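Mairéad Coughlan buys equipment for Mornbridge, a packing firm that wants one robot arm on its small-parts bench before the next budget closes. She had her figures ready when we spoke.

"The arm gets all the attention," she said. "I put 2,000 dollars aside for fingers and pads alone, and my boss asked if that was a typo."

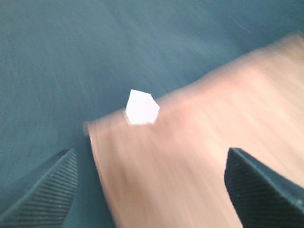 Pads wear, she said, and a spare set from Wurnov takes weeks to arrive. She ordered two sets in February. The quote from Cirkurer came to 3,654 dollars with mounting and cables, and she turned it down over the service terms.

Her colleague Sombat Sitthichai plans the bench itself. He wants the bins and cloth paid for from the same budget line.

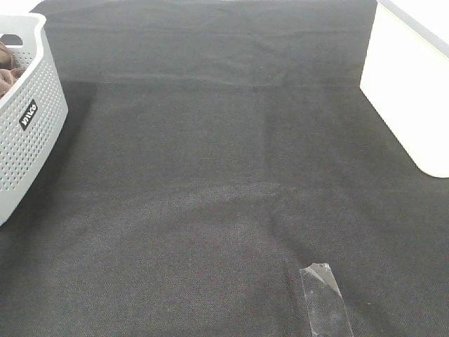
Vol. 48, p. 12

"If it's on the table, it's in the budget," Sitthichai said. "Tape, too. It's cheap, but somebody has to order it."

Coughlan has asked Owusu for a second quote with a longer service contract. She expects to sign for one arm and decide on another next year.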